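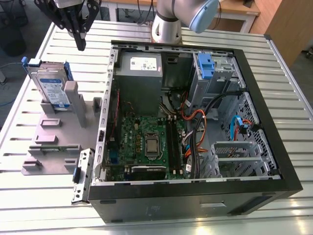 PRESS RELEASE - for immediate use

Old office PCs wanted: Wutotix opens repair and reuse benches at Baro

Got a desktop tower under the stairs? We'd like it. Wutotix opens its new repair benches at the Baro unit in August, and the first job is 880 retired office computers, all promised by Ustis, the lettings group, which is clearing out its branches.

Every machine that comes in gets laid on its side, side panel off, and looked at properly by a person who knows what they're looking at. Power supply, board, processor, memory, graphics card, cables. Good parts stay in or go on the shelf. Bad ones go for metal recycling. Working towers go out again to families, clubs and small charities who ask for them.

"Most of what gets thrown out is one dead part and a lot of dust," said Erlinda Belmonte, who runs the benches. "Power supply goes, or a memory stick's come loose, and the whole tower ends up in a skip. Drives me up the wall. You open the side and it's all sitting there, perfectly decent."

What happens to a tower

In at the front desk, label on, name in the book. Then to the bench. Drives come out first and are wiped or crushed, owner's choice, and a slip is given either way. Dust out. Cables checked, power leads and SATA both, and swapped if the clips have gone. Memory reseated. Processor stays put unless theres a reason to lift it, as the paste then has to be cleaned off and done again. Power supply tested on its own before it is trusted with anything else.

Then a long test run with the side still open. If it passes, the panel goes back on, a fresh system is loaded and the tower is boxed up with a keyboard and mouse. Monitors when we have them, which is not always.

Small form and full size desktops both fine. Dell, or whatever else the office had. Graphics cards welcome, including low-profile ones, which we are always short of. Loose parts also welcome if bagged. Please no laptops just yet, and no printers at all.

Trial run

A trial was held earlier in the year in the old Sebastian building. Over 15 mornings the team took in 41 towers. Some had never been opened. One had a bus ticket in it. The trial showed that sorting the cables took longer than anybody had allowed for, so the new unit has a proper rack for them, by type and length.

"I'd planned for screws and I got spaghetti," said Renato Buenaventura, who set up the parts shelves. "Red ones, blue ones, thick black ones off the drives. They're all hung up now and you can find one without swearing."

Ozan Öztürkmen, director of Wutotix, said the Baro unit was chosen for its ground floor doors and its good light. "You can't read a power supply label in the dark. The old place had one window and it faced a wall. We're very pleased with this one and very gratefull to Ustis for the first load."

Amado Dalisay, for Ustis, said the company had been storing the towers in two back offices and a corridor. "They're no good to us in a corridor. If a kid does homework on one, smashing."

Learn at the bench

Short evening sessions start the same month. Bring your own tower or use one of ours. 20 places per session, no charge, under-16s with an adult. You'll take a side off, find your way round the board, fit memory, change a power supply and put it all back so it starts. Tools provided. Sleeves rolled up please, and no dangly bracelets.

Dropping off

Baro unit, side entrance, 9am to 4pm. Ring the bell, someone will come with the trolley. Leave power leads attached or taped to the case. Please take out any discs and sticks. If you've still got the screws for the panel, tape them inside a bit of paper and pop them in with it. More than five towers, contact us first and we will try and send the van.

Asking for a computer

Forms at the front desk. Say what it's for and whether you need a screen. Towers go out in the order forms come in, schools and clubs can put in for several on one form.

Press visits

Photographers and reporters welcome from 10am on opening morning. Erlinda Belmonte and Renato Buenaventura will both be at the benches. Interviews, bench visits and bookings for the evening sessions: Danilo Cabrera, press desk, Wutotix.

ENDS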